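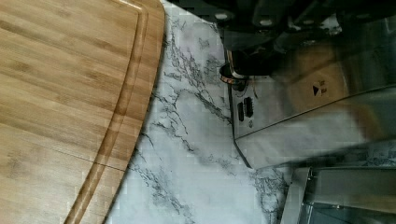
**공용 주방 정비 사업 중간 보고**
받는 사람: Kerstin Brinkmann (Jaunzems 기금)
보내는 사람: Tiruwork Woldemariam, Flustcombe 공동주택 주방 담당
2021년 4월 4일

지난번 보고서에서 "조만간 마무리될 예정"이라고 쓴 항목들부터 말씀드립니다. 대부분 아직도 조만간 마무리될 예정입니다. 다만 조리대와 도마는 끝났으니 그것부터 적겠습니다.

## 조리대

흰 바탕에 짙은 회색 무늬가 갈라져 나가는 대리석 무늬 상판으로 바꿨습니다. 입주자 회의에서 무늬가 어지럽다는 의견과 시원해 보인다는 의견이 팽팽했고, 결론은 견적서가 내렸습니다. 설치는 Brorkden에서 맡았고 이틀이면 된다던 일이 엿새 걸렸습니다. 그동안 입주자들은 복도 탁자에서 양파를 썰었습니다. 복도에서는 지금도 양파 냄새가 조금 납니다.

무늬가 촘촘한 쪽은 빵 부스러기가 잘 눈에 띄지 않습니다. 장점으로 볼지 단점으로 볼지는 청소 당번마다 의견이 다릅니다. 당번표에는 "보이지 않아도 닦을 것"이라고 적어 두었습니다.

## 도마

얇은 플라스틱 도마들을 치우고 큰 대나무 도마를 들였습니다. 가장자리를 따라 홈이 파여 있어 토마토나 고기를 썰 때 국물을 받아 줍니다. 홈의 용량에는 한계가 있다는 사실을 Stamatia Zervas 씨가 수박으로 확인해 주었습니다. 이후 수박은 쟁반 위에서 자르기로 했습니다.

관리 규칙은 세 번 고쳐 썼고 현재 문안은 다음과 같습니다.

- 쓰고 나면 바로 씻고 마른행주로 닦는다.
- 물에 담가 두지 않는다. "잠깐"도 담가 두는 것이다.
- 식기세척기에 넣지 않는다.
- 말릴 때는 벽에 기대어 세운다.
- 기름칠은 매달 첫 주 당번이 한다.

판을 이어 붙인 도마라 이음매를 걱정하는 분이 있어서, 기름칠할 때 그 부분을 손끝으로 한 번 훑어 보는 것을 당번 업무에 넣었습니다. 당번 일지에는 지금까지 "이상 없음"과 "깜빡함"이 번갈아 적혀 있습니다.

## 예산

이번 기간에 쓴 돈은 1089유로입니다. 승인받은 금액은 1000유로였으니 89유로를 넘겼습니다. 초과분은 상판 모서리 마감비이고, 견적서 뒷면에 작은 글씨로 적혀 있었습니다. 뒷면을 읽지 않은 사람은 접니다. 영수증은 별첨했으며, 초과분은 입주자 공동 경비로 먼저 냈습니다. 추가 지원을 바라고 쓰는 문장은 아니지만, 주신다면 말리지 않겠습니다.

## 남은 일

**서랍 정리.** Vangelis Mitsotakis-Vlachou 씨가 맡았습니다. 현재 진행률은 본인 표현으로 "거의 절반"입니다. 뚜껑 없는 통과 통 없는 뚜껑을 따로 모으는 단계까지 왔고, 둘 사이에 맞는 짝은 아직 나오지 않았습니다.

**수전 교체.** Uken에 주문한 부품이 두 번 잘못 왔습니다. 두 번째 부품은 첫 번째 부품과 똑같았습니다. 반품은 마쳤고 새 배송일을 기다리고 있습니다.

**이용 안내문.** Sânziana Ciobanu 씨의 초안이 네 쪽이라 한 쪽으로 줄이는 중입니다. 냉장고 선반 배정에 관한 부분은 줄이려 할 때마다 조금씩 길어집니다.

## 요청 사항

1. 초과분 89유로를 다음 기간 예산에서 정산해도 되는지 알려 주십시오.
2. 수전 교체 기한을 9월까지 늦춰 주십시오. 넉넉하게 잡은 날짜입니다만 배송업체의 생각은 다를 수 있습니다.
3. 방문하실 계획이면 미리 연락 주십시오. 서랍은 열지 않으시는 편이 서로에게 좋겠습니다.

별첨: 영수증 사본, 당번 일지 사본, Brorkden 견적서(앞면과 뒷면)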